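Subject: Re: [staltholm-allotments] Drip at the standpipe
Date: 29/09/2023

> Has anyone looked at the standpipe by the Grultgate end? It has been
> dripping since before the beans went in. I put a bucket under it and
> the bucket is full. I emptied it. It is full again.

I looked. I have been looking for most of the summer, as has everyone who walks past it on the way to the compost.

The fitting is fine. The threads are fine. What's on them is one lonely turn of tape, wound the wrong way, so that it bunches up as you screw the tap on. Three or four turns, clockwise as you face the end of the pipe, pulled snug. Then leave it alone - backing it off a bit to get the handle straight is how we got here.

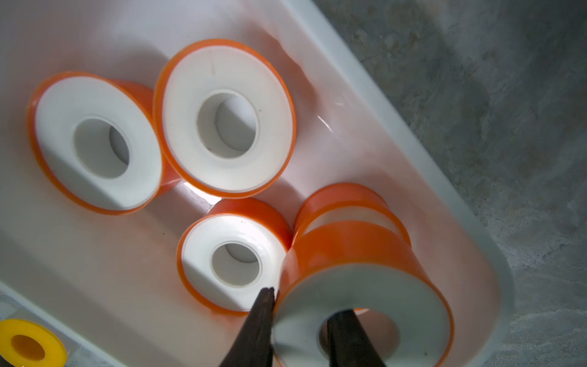
Tape is cheap and the water is not. The last bill was up by 463 dollars, and I doubt it was all going on the squash.

While we're on the subject, the hose from the Zimance shed has 2 splits in it and somebody has mended both with a bread bag. I admire the spirit. It sprayed me in the ear.

I can do the standpipe the next time I'm down there, if whoever has the big wrench would put it back on its hook. The bucket can stay where it is until then. My leeks have come to depend on it.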